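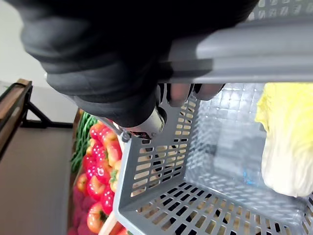 October. The reading circle's diary for this month is given over to Lahtinen, the long novel issued by Birkis in the Limer translation. Returned copies are now to be placed in a grey plastic shopping basket, the kind with rows of slots in its walls and a handle hinged at the rim, so that they are not shelved before the lending list has been marked. The circle has 8 copies on loan from Gesinside and all must go back together.

The present writer finished the book at 4 in the morning, having meant to stop at the end of the second part. It is a slow work. The narrator keeps the accounts of a fishing station and gives the weather, the catch and the price of salt with equal care, and the death of her brother is entered on page 89 between two deliveries. It was felt at the meeting that this passage was the finest in the book. One member held that it was cold, and her objection is recorded.
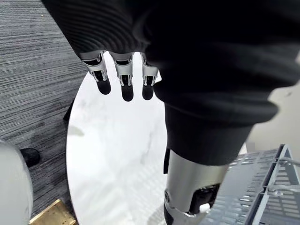 The translation was the chief matter of dispute. The dialect of the station hands has been put into a plain English with no local colour, and several readers regretted it. The writer takes the other view. An invented rustic speech would have tired the ear long before the last part, and the swearing comes through well enough. The notes at the back are less satisfactory, being few and mostly concerned with boats.
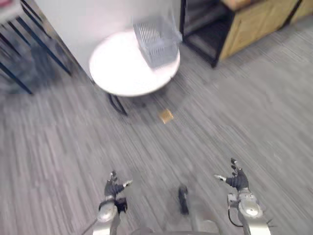
Copy number 1257 has a loose gathering in the final chapter and should be handled with care. The discussion of the ending was put off, two members having asked for more time with it. The writer intends to read the last forty pages again before then, and to look up the word for the drying racks, which is given in two different spellings.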